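少采一点，记清楚一点

在 Fistow 做采集这段时间，我有一个看法越来越固定：我们这一行太在意条数了。每次开会，第一页总是累计了多少条，第二页是本周比上周多了多少条，至于这些条目里是什么样的动作、夹爪当时是什么状态、桌上摆的东西换没换过，要翻到很后面才有，有时候根本没有。

我是拿着手持夹爪采数据的人，也负责复核别人采的。下面写的都是从桌边看到的，训练那一侧我懂得不多，说错了欢迎指出来。不过我觉得桌边的人也该写点东西，因为关于数据该怎么采，公开能读到的文章基本都是训练模型的人写的，他们讲的是拿到数据以后的事。

先交代一下我们的做法。一个人坐在或者站在桌前，手里握着夹爪，夹爪上带着摄像头，人按照任务单把东西拿起来、放过去、推到一边、插进去。一条示范从按下录制开始，到任务做完再按一次结束。录完以后传到 Jerora，那是我们内部用的管理平台，复核的人在上面看回放，打上通过或者不通过，通过的才进训练集。流程说起来很短，一个新人半天就能学会，难的都在流程以外。

条数为什么会变成目标

条数好统计，这是最直接的原因。Jerora 的首页上有一个大数字，通过一条就加一，谁打开都能看见。项目对外交付的时候，合同里写的也是条数。Virág 那个项目，任务单上列了 30 个任务，每个任务要多少条写得清清楚楚，写到个位。可是任务单里关于物体摆放的要求只有一句话，叫“位置应有变化”。

什么叫有变化，每个人理解不一样。有的人每录一条就把东西挪一个巴掌的距离，有的人录完一整排才动一次，还有的人会把盒子转个方向，从另一边去够。这三种人交上来的条数可以一样多，在表格里看不出差别。训练出来以后差别就大了，可是到那时候已经没有人能说清哪一批是谁采的、当时怎么摆的。

我并不怪写任务单的人。要把“变化”写清楚确实很麻烦，写得太细，采集的人会照着格子一个一个地摆，最后得到一种很整齐的变化，那也不像真实的桌面。我只是觉得，既然这一项写不清楚，就不该把能写清楚的那一项当成全部。

还有一个原因说起来不太好听。按条数算，排班和工钱都好办。一个人一个下午录了多少，减去不通过的，剩下的就是他的产量。产量一旦和收入挂上，人自然会往最快的做法上靠。东西放在顺手的地方，动作走最短的路线，遇到不好夹的就换一个好夹的角度。每一步都合规，复核的时候也挑不出毛病，采出来的数据却越来越像。

我自己也这样干过。有一阵子采“把薄片放进容器”，我发现只要把容器摆在右前方，手腕不用转，一条能省下好几秒。那几天我的产量在组里排得很靠前。后来训练那边的人来问，为什么模型见到容器在左边就犹豫。我去翻自己的回放，几乎没有左边的。按照任务单我没有做错任何事，可我心里清楚问题出在我这里。

顺手的路线和难看的路线

这件事以后我开始留意自己的手。人做重复动作的时候会很快进入一种稳定的状态，这在别的工作里是优点，拧螺丝的、包饺子的，都希望手稳、动作一致。采集示范刚好有一部分要求是反过来的。同一个目标，希望看到不同的走法，包括绕一点的、先碰到边再调整的、第一下没夹住又夹第二下的。

问题是这些难看的走法经常通不过复核。我们早先的复核标准里有一条叫“动作流畅”，意思是中间不能有明显停顿，不能有反复。我能理解写这一条的用意，有些停顿确实是采集的人走神了，或者在和旁边的人说话，这种停顿没有任何用处。但是另一种停顿是有内容的：夹爪靠近了，角度不对，退出来一点，转一下，再进去。真正的机器在桌子上干活，遇到最多的就是这种情况。我们把这一类全部剔掉，留下来的全是一次成功，然后指望模型学会在不成功的时候怎么办，这说不过去。

有一次我把自己一个月里不通过的条目重新看了一遍，一共 151 条。那个月是二月，任务不算重，所以有时间看。我按自己的判断分了类，有录制开关按错的，有手挡住镜头的，有东西掉到桌子下面捡不起来的，这些扔掉没什么可惜。可是还有相当一部分，原因栏里写的是“重复抓取”或者“轨迹不自然”，我看了以后觉得应该留着。里面有几条我甚至认为是那个月采得最好的，能看清楚夹爪是怎么发现自己偏了、又是怎么改过来的。

我把这些整理出来发给了组里，建议加一个标签，叫“有修正”，单独放，训练的人想用就用，不想用就不用。这个建议拖了一阵才加上去。加上以后用的人不多，标签本身倒是一直在，现在新来的人以为它从一开始就有。

工具会老，数据里看得出来

再说工具。手持夹爪用久了会变样，这是桌边的人每天都碰到的事，写方法的文章里却很少提。夹指内侧贴着一层软垫，夹得多了，边缘先起毛，然后翘起来，再往后会掉下一丝一条的东西，拖在指尖下面。这些都在镜头里，而且在镜头最显眼的位置，每一条录像从头到尾都有它。
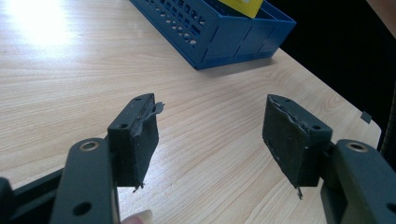
换新垫子是很容易的事，撕掉旧的，贴上新的，几分钟。不容易的是决定什么时候换，以及换了之后怎么记。我们最开始的规矩是坏了就换，谁觉得坏了谁换，换完接着录。结果同一个任务里，前一半是旧垫子，后一半是新垫子，摩擦力不一样，外观也不一样，而 Jerora 里没有任何一个字段能把这两半分开。

有人觉得这无所谓，模型看得多了自然会忽略这种差别。也许是这样。我的看法是，能不能忽略应该由训练的人去试，去得出结论，前提是他们知道有这个差别。现在的情况是他们不知道。他们看到的是一个任务、一个数字，以为里面的条件是一样的。

垫子还会影响人的动作。垫子新的时候咬得住，轻轻一合就能提起来，采集的人动作快，合拢的幅度小。垫子旧了会滑，人就会不自觉地夹得更深一点，多用一点力，提的时候慢一点。这些变化录像里都有，轨迹里也有。假如只看结果，两条都是夹起来放过去，都通过。可是它们教给模型的东西不一样，一条在教它浅浅地夹，一条在教它往深处夹。

所以我主张给每一副夹爪建一本账。账不用复杂，夹爪编号，垫子什么时候换的，螺丝什么时候紧过，铜套有没有松，摄像头有没有被碰歪过。每天开工的时候花一分钟写，收工再写一次。我们组现在就是这样做的，用的是最普通的表格，存在 Jerora 的附件里。写的时候都嫌烦，查的时候都觉得还好写了。

至于旧垫子的数据要不要，我的意见是要。实际装在机器上的夹指也会旧，也会起毛，不会永远像刚出厂那样。只用崭新的工具采数据，等于假定使用者会天天换垫子，据我所知没有哪个使用者会这么做。但是旧到什么程度要停，得有一条线。我们的线是这样定的：软垫的破损如果已经会在合拢时夹进两指之间，或者挡住了要抓的东西，就停下来换。只是边上起毛，不停。这条线是吵出来的，不见得对，换一种夹爪大概要重新吵一遍。

物体的事

有一种说法是物体越多越好，我同意一半。Skumomex 那个项目一开始给我们寄来很大一箱东西，要求每一样都要采到，每样采的条数不多。箱子里的东西挑得很用心，颜色大小都有讲究，可是一大半都是硬的、方正的、不会变形的。夹这类东西，采集的人用不着想，手伸过去合上就行。采了很久，我感觉自己一直在录同一个动作，只是换了道具。

后来我们自己往里面加了一些东西，都是办公室里顺手能找到的。厚的纸本，卡片，边角已经卷起来的本子，软的塑料袋。这些东西一加进来，动作立刻就多了。厚的东西要把夹爪张到接近极限，从侧面靠过去，靠歪了就只夹住一个角。卡片太薄，平放在桌上根本没法下手，只能先推到桌边，或者让它竖着插在什么东西里再去取。软的东西夹住以后会往下坠，放的时候要等它自己落稳。

要我说，挑物体的时候应该先想它会逼出什么动作，再想它长什么样。三个颜色不同的积木方块，对于手来说就是一个方块。一叠厚纸和一个同样大小的木块，外形差不多，手感完全两样，夹爪碰上去以后怎么调整也两样。

这里有个矛盾我没有想好怎么解决。能逼出动作的东西，采起来都慢，不通过率也高。我们试着算过，采一条厚纸本的时间够采 3 条方块。如果还是按条数结算，就等于让愿意采难的人吃亏。组里后来的办法是给难的任务定一个系数，系数由大家试采一轮以后一起定。这个办法比没有强，可每来一批新东西就要重新定，每次都有人不满意。

桌子的事

除了物体还有桌子。采集间的桌子一般是固定的，灯也是固定的，桌面某个角上总有一块反光，坐在那里的人习惯了，注意不到。但是镜头每一条都在看。东西放进反光里，边缘会变得不清楚，采集的人靠眼睛看实物，照样夹得准，录像里却看不出他凭什么夹得准。

我说过好几次要换灯，后来改主意了。反光本身不必消灭，真实的桌子上都有反光，应该做的是让它动起来。今天灯偏左一点，明天把桌子转个方向，后天拉上窗帘。费的力气很小，可是需要有人记得去做，而记得去做这件事又没有算在任何人的工作量里。

背景也一样。有一段时间我们要求桌上只能放任务需要的东西，旁边的屏幕、盒子全部要拿走，拿不走的用布盖上。录出来的画面干净，演示的时候给人看也好看。后来 Virág 那边的人把模型放到他们自己的办公桌上试，桌上乱，效果不好，他们来问是不是数据量不够，要不要再加一批。我们内部讨论的时候我说，再加一批同样干净的，结果不会有什么变化。最后新的一批是不收拾桌子采的，条数比原计划还少。效果具体好了多少我手上没有数字，只知道他们没有再来要第三批。

现在我们的规定是不故意布置，也不故意收拾。平时桌上有什么就有什么，只要不妨碍任务。这条规定执行起来比想象中难，人一旦知道在录像，就总想把桌面弄整齐一点，我自己也是，录之前手会下意识地把旁边的东西推正。

谁来定什么是好数据

写到这里，我想说的其实可以归到一个问题上：什么是好数据，现在是由离桌子最远的人定的。训练的人定需求，项目的人把需求变成任务单和条数，复核的人按照标准打勾，采集的人照着做。信息从上往下走得很顺，从下往上几乎走不动。采集的人发现垫子滑、灯太亮、某样东西怎么夹都别扭，这些话多半是对旁边的人抱怨一句，然后接着录。

我建议过一件很小的事，在录制结束的界面上加一个可以不填的备注框。当时得到的答复是会影响效率。后来加上了，我去统计了一下前面一批里填过备注的，只有 12 条。有人拿这个数字来说，你看，没人需要它。可是那 12 条我都看了，里面有一条写的是“镜头好像被我碰歪了，从前几条开始”，靠这句话我们把那个下午的数据重新标定了一遍。要是没有这句话，那一下午的东西就带着偏差进了训练集，谁也不会发现。

我认为采集的人应该定期看到自己采的数据训练出来是什么样。我们组争取到了一个安排，每次有新模型，就在采集间的桌子上跑一遍给大家看，成功的失败的都看。第一次看的时候，有个同事盯着机器把东西放下之前抖的那一下，说这是我，我放东西就爱这样抖一下。大家都笑了，笑完之后那个人的动作就改了，没有人要求他改。这一类反馈比任何一份标准都管用，标准写“请勿抖动”，看一百遍也没有感觉。

也有人反对，说让采集的人看到结果，他们会去迎合模型，专门补模型不会的，数据的分布就不自然了。这个担心有道理，我见过有人看完演示以后连着几天只录一种抓法。我的回答是，不看结果的时候分布也不自然，前面说的把容器总摆在右前方就是例子。两种不自然里，我宁可要那种知道自己在做什么的。

关于自动复核

最近常被问到的是能不能让程序来复核。Jerora 里已经有一部分是自动的了，时长太短的、画面全黑的、轨迹有跳变的，程序直接拦下来，这部分我完全赞成，人眼看这种东西是浪费。

再往前走一步，用模型来判断一条示范好不好，我就比较犹豫。拿去训练这个判断模型的，是我们过去打的勾。过去的标准偏爱流畅，偏爱一次成功，偏爱干净的桌子，这些偏好会原样传下去，而且会变得更难改。人的标准开一次会就能改，改了以后第二天就照新的来。程序里的标准，要改得先有人发现它有偏好，然后还得重新攒一批勾。

我的意见是，程序可以排顺序，把它觉得有问题的排在前面给人看，最后那一下还是人来点。而且每天要从它觉得没问题的里面随便抽一些出来看。抽查很枯燥，看的时候容易睡着，可是到目前为止，我们发现的几次大问题都是抽查抽出来的，包括有一副夹爪的左右指装反了，录了一个上午。 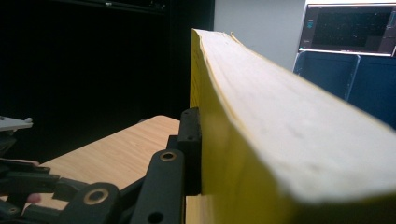

少采一点行不行

我知道有人会说，量大了以后这些细节都会被冲淡，与其花时间记账，不如多录。做大规模采集的公司有他们的道理，他们有很多地点、很多人，变化会自己冒出来，一个人的习惯淹没在别人的习惯里，一张桌子的反光也淹没在别的桌子里。我没有在那样的地方干过，不敢说他们错。

可是大部分采集不是那样的规模。像我们这样，一个采集间，几副夹爪，轮班的就那几个人，多录一倍，得到的往往是同样的习惯再来一遍。Skumomex 的后半程，我们说服对方把条数砍掉一截，省下来的时间用在换位置、换物体、写记录上。谈的时候很费劲，对方的第一反应是你们想少干活。我们拿出来的理由很简单，把已经采的随便抽出一段连着放，请他们自己看，看到后面他们自己也分不清放到第几条了。

砍掉以后采集的人反而更累。以前可以放空了录，耳朵里听着别的，手自己会动。现在每录一条都要想一下，上一条是从哪边来的，这一条换哪边，东西要不要翻过来。一个下午下来脑子是木的。所以我们又把连续录制的时间缩短了，中间必须歇，歇的时候去写夹爪的账。这个时间现在是算工时的，为了这一点也谈了很久。

具体到做法，如果有人刚开始搭一个采集点，来问我的意见，我会建议他先别急着开录。先让打算采集的人每人随便玩一阵夹爪，不录，熟悉手感。然后录很少的一批，少到可以全部看完，大家坐在一起看，把看着别扭的地方说出来，别扭的是动作还是画面，是人的问题还是工具的问题。看完再写任务单，任务单里把物体、桌面、灯光、工具状态都列成要记录的项目，哪怕一开始只能写个大概。最后才是条数。条数当然要有，没有条数排不了计划，把它放在最后写就行。

录的过程里，不通过的不要删，换个地方存着，写上原因。存储很便宜，重新凑出那样一次失手很贵，人是没有办法故意失手失得像真的一样的。我试过，按要求录“抓取失败后恢复”，录出来的全是演的，手伸过去的时候就知道自己要失败，速度都不对。真失手的那种犹豫，只在没有防备的时候才有。

工具方面，备一套新的，也留着旧的，两套轮着用，账上写清楚哪天用的哪套。镜头每天开工前对着同一个位置拍一段，以后要查什么时候歪的，翻这个最快。我们没有从一开始就这样做，早期那批数据里，镜头到底歪过几次，现在已经查不出来了。

还有工钱。凡是想要采集的人多做的事，不管是换灯、记账还是写备注，都要折算进去。指望责任心可以撑一阵，撑不了一个完整的项目，换一批人就断了。

前几天又有一个新项目来谈，对方开口先问我们一天能出多少条。我报了一个数，比同行低不少，然后把夹爪的账和备注的样例一起发了过去。对方说要回去商量，到现在还没有回音。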